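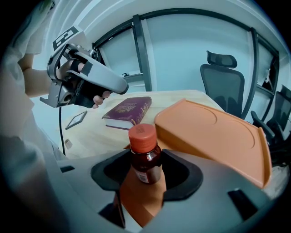
Iraklis thought the planner was fine and the clock was wrong. He said so before Achilleas had his coat off, and went on saying it while the terminal scrolled. Two streams of poses, one for each hand, and the left one was late.

"Late by how much?"

"Twelve milliseconds on some runs. Sixteen on others. It drifts."

Achilleas sat down and opened the log for run 1726. Skullivlow had been built to learn one thing well: pass an object from left hand to right above a table. In replay the fingers closed every time, and every time they closed on the place where the thing had just been.

He had written the filter himself in September, on the train to Bokera, and he didn't want it to be the filter.

"Marker pose or camera pose?" he asked.

"Both. Look at the timestamps. Sorkell stamps them when they arrive, and the left one goes through the queue first."

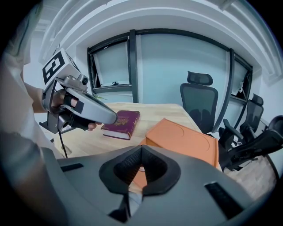 Left hand coming in, book on the table.

They read the queue code together. It was old, and most of it had come from Liapis, who had left no comments except one, which said "do not remove". Below it was a sleep call. Iraklis put his finger on the screen.

"That," he said.

"He says not to remove it."

"He's in another country."

Achilleas took it out. Then he put it back, made a branch, and took it out again. He moved the stamping to the driver, where it should have been, and started the replay from the beginning. It would be twenty minutes. Iraklis went to find something to eat.

While it ran he scrolled through the older entries. Liapis had kept a sort of diary in the commit messages.

Thursday, April 14, 2022. Left side hangs if I don't wait. Don't know why. Going home.

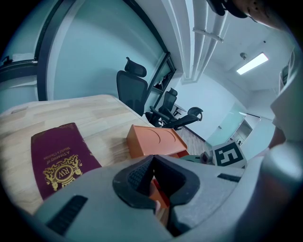

He read it twice and looked for the entry after it, but the next one was a week later and concerned the colour of a button. So there had been a hang, and the sleep had covered it up, and the planner had been learning the sleep ever since.

The replay stopped at 3 per cent. No error – the left stream had simply ended.

Iraklis came back with half a cheese pie and stood behind the chair.

"Did it work?"

"The clock's right now," Achilleas said, and opened the driver.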